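Masby slim pen, black, capped

Stock pen for offices, counters and workshops. Sold in boxes of 300, or singly from the shop.

The Masby is a plain black pen with a narrow tip and a push-on cap. It writes in black only. The barrel is slim enough to sit in a shirt pocket or the loop of a diary, and the cap fits on the back end while you write -- it holds better if you give it a slight twist.

Line length: around 3000 metres
Ink: black, oil-based
Refill: Fontana short, sold in packs of 4
Cap: push-on, with clip
Sold by: Stamen

Changing the refill
Take the cap off and hold the barrel in one hand near the tip. Unscrew the upper part with the other hand and draw the old refill out. The new one goes in tip first. Do the barrel up until it stops and no further, as the thread is plastic and will strip. Try the pen on scrap paper before you put it back in the pot.

The older Kustness refill is longer and will not fit. Please check the packet before ordering, as we can't take opened refills back.

Storage
Keep the cap on when the pen is not in use. Pens left uncapped on a windowsill may skip for the first few words. Boxes should be kept flat and out of direct sun.

Orders placed before noon leave the same day. For printed barrels or larger amounts, write to Gerardo Ferri at the trade desk with the wording you want and the number of boxes.
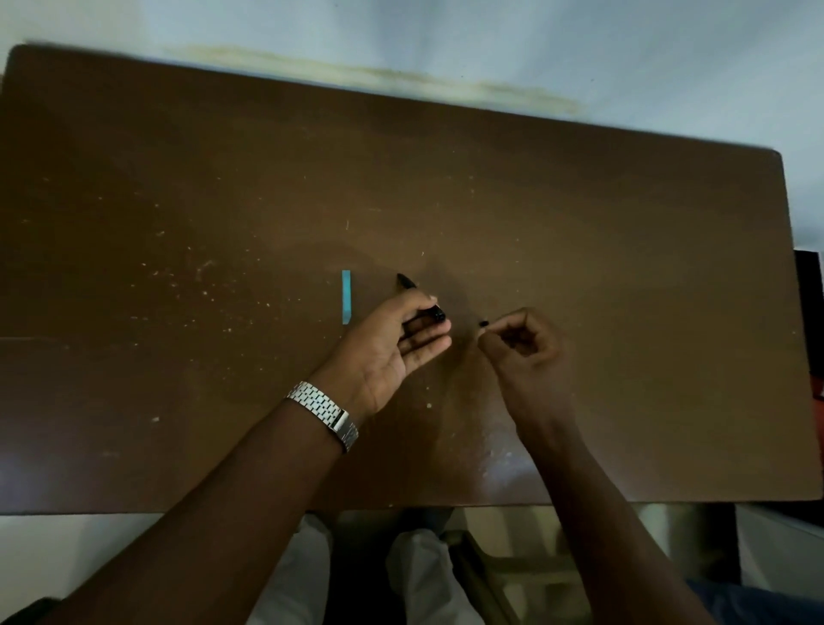
A black pen in the hand, at the table. 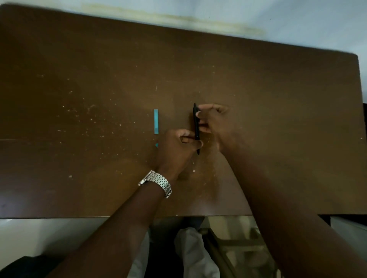 Masby, February

Prices on this page include VAT. Carriage is charged by weight and shown at the till -- boxes for the islands take a few days longer.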